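# Workshop tips: wiring and squaring a two-arm bench

Most of these come from the bench we put together in the shared shop on Pappas, starting in February. Two arms, one aluminum front rail, three walls.

**Square the rail first.** Bolt the grooved profiles loosely, check both diagonals, then tighten from the middle out. We did it the other way and had to redo both base plates.

**Leave slack at the elbow.** Run the cable along the link with the arm fully stretched, then fold the arm and look for pinching. A big loop looks messy but it lasts. Ours pulled a connector loose after 200 cycles when the loop was too small.

**Line the walls.** Bare panels gave us glare. Leftover wallpaper is cheap and goes up in an evening. A busy print is fine for us — check yours with the lights on before you paste it down.

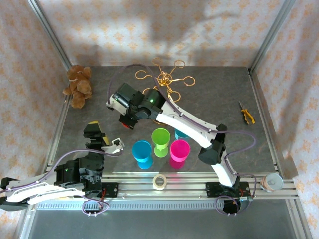

Paste the back wall first and the sides after, and trim at the corner posts with a fresh blade.

**Practice on light things.** Plastic cups and soft toys forgive a bad grip. Save glass for later, and start at low speed.

**Label both ends of every wire.** Masking tape and a pen will do. Write the joint number and the side, L or R. The Nenomlow build sheet has a column for this, and we keep it taped inside the cabinet door.

**Recheck bolts.** Go over the base plates after the first 3 hours of running, then once a week. Snug is enough in aluminum.

Last updated Friday, October 4, 2024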